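Speaker notes: The small hardware display and how to keep it

Session for branch staff, 1630, upstairs room at Pitenville
Speaker: Behrouz Kazemi
Time allowed: 20 minutes, questions included

Opening

Good afternoon, and thank you for staying on after the delivery. My subject is the pegboard bay -- the one fixture in the branch that almost every customer passes and that very few of us were ever shown how to look after. The guidance was revised in October, following the refit at the Sandum branch, and copies are on the chairs.

Ask for a show of hands: who has filled a hook this week? Who has moved one? Wait for the answers before going on.

Why the bay matters

The bay is for single purchases. A customer painting a door at home comes in for one brush. A customer with a dripping tap comes in for one wrench. These visits are short, and the customer expects to see the article, read the card and carry it to the till without asking.

Our stockroom list for this range runs to 80 lines. The branch does not have the hooks for all of them at once, and head office does not ask for it. What is asked is that each line on the plan has one hook of its own, and that the hook stays where the plan puts it when the stock has sold through.

Hooks

Pause on this section. It produces the most questions.

An empty hook is to be left in place. Please do not take it down, and please do not borrow it for the neighbouring line. The member of staff who comes to refill the bay the following morning reads the empty hooks first.

Hooks are to be pushed fully home. A hook that sits proud of the board will tilt under a heavy article and the card will tear at the hole. If a hook is loose, change it. Spares are in the second drawer under the key-cutting counter.

Leave at least one clear row of holes between a long article and whatever hangs beneath it.

Next two slides. Allow the room a moment with each.

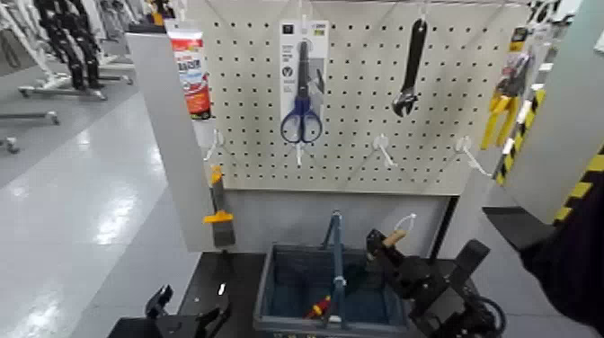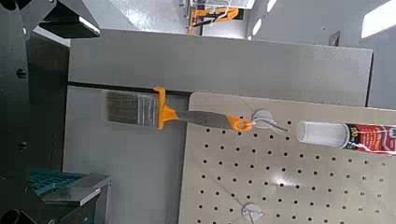
Scissors, wrench, pliers, brush, tube: hand tools and consumables share a board, and bare hooks remain between sales.

Ríos objected to this at the Sandum meeting, and the objection should be read out in full. A bare hook, Ríos said, tells the customer that the shop has run out, and a customer who sees several will go elsewhere; it would be better to spread the remaining stock across the board at closing time and put it back to plan in the morning. The point was supported by several of those present and was recorded in the minutes.

The reply given at the time stands for now. Spreading stock costs the closing shift time it does not have, and the plan is seldom put back correctly. Zulley branch is to try the spreading method for one season, on one bay only, and the results will be brought to this group. Until then the written guidance applies.

Brushes

Brushes with a hole in the handle are hung by that hole. Where a sleeve is fitted over the bristles it stays on until the brush is sold. If a customer has removed it to feel the bristles, put it back on.

A brush found standing on its bristles should be hung up again at once. Bristles that have been bent for any length of time do not recover their shape, and the brush will have to be marked down.

Tubes and carded goods

Tubes of sealant and adhesive are heavy for the hook. Check the cap, check the date, and bring the older stock to the front. Any tube that feels hard at the nozzle end is to be withdrawn.

Cards should face the aisle. Where a card has split, use the clear repair tabs and not parcel tape. The last order of tabs was for 500, and every branch has had its share.

Baskets

Carrying baskets are returned to the stack by the entrance, handles down. A basket left on the floor at the foot of the bay is a trip hazard and should be moved by whoever sees it first.

Closing

Ask each member of staff to choose one bay and check it against the plan before leaving. The plan sheets are by the door; initial the sheet and leave it in the tray.

Questions. If the matter of price labels is raised, say that it is on the agenda for the next session and take names.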